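The snack box came!

I have been waiting on this one since January, and I am way too excited for a grown adult. If you've read this blog for a while you know the drill: every couple of months I put together an order of snacks I can't find anywhere in Droltbridge, and then I check the tracking page 12 times a day until it lands on the porch.

I cleared off the kitchen table, wiped down the good checked tablecloth and got to work on the tape. I am not a neat box opener — my scissors had wandered off again, so the top edges got pretty torn up. Oh well! It's going to the recycling anyway (or the cat will claim it first).

My favorite part is the digging. I never look at my order list beforehand, so I've forgotten half of what I picked, and it's like getting a present from a slightly reckless version of myself. Cone snacks in the red bag, yes please! I love how light and crunchy those are, and they fit on your fingertips if you're that kind of person. I am that kind of person. There's purple candy too, and a yellow package with a cheese pattern all over it that I bought purely for the looks.

The whole order came to 60 dollars with shipping, and I think that's pretty great for how long it will last us. Well, how long it should last us. The last box was supposed to get through the whole month and it was gone in 2 weekends.

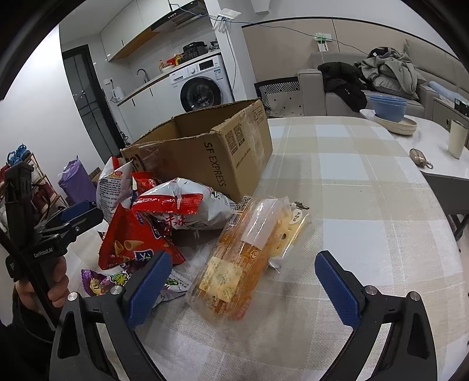
Anyway, I'm putting the candy in the blue tin and everything else on the top shelf of the pantry, where I need the step stool to reach it. Taste test post coming soon, and tell me which one you'd open first!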